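Does a sold-out preview night mean anything for opening weekend?

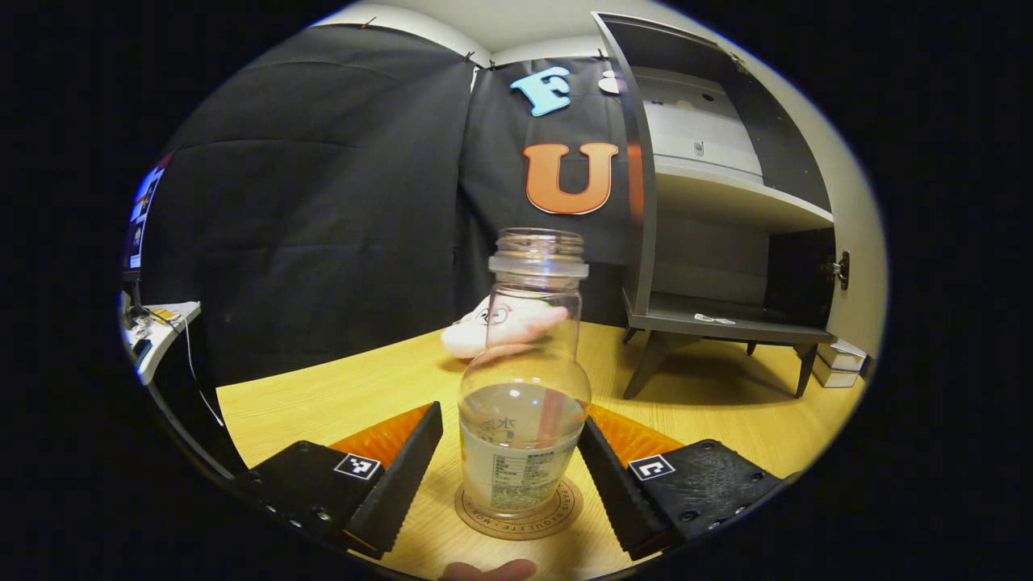 A clear plastic bottle on a light wooden table.

Bohdan Zinchenko
Nov 13, 2022
Our local theater sold out both preview showings of Nandgate, and now the studio's ads call it a smash. I don't buy it. The room only has 31 seats. Do previews get folded into the Friday number, or are they reported separately?

Katherine Betancur
Usually folded in. A studio can report Thursday previews by themselves on Friday morning, then add them to Friday's gross, so the "opening day" you read can cover two days of tickets. Look for the line that says "including previews." If it's missing, I'd be suspicious of any comparison with an older movie. And check the second weekend — a big drop there tells you more than the ads do.

Abilio Barroso
smash is just a word they put on posters. they said it about Idura too and it was gone from my theater in 4 days

Gil-soo Hong
What Katherine said. I'd also wait for Monday's actuals, as Sunday's figures are partly estimates.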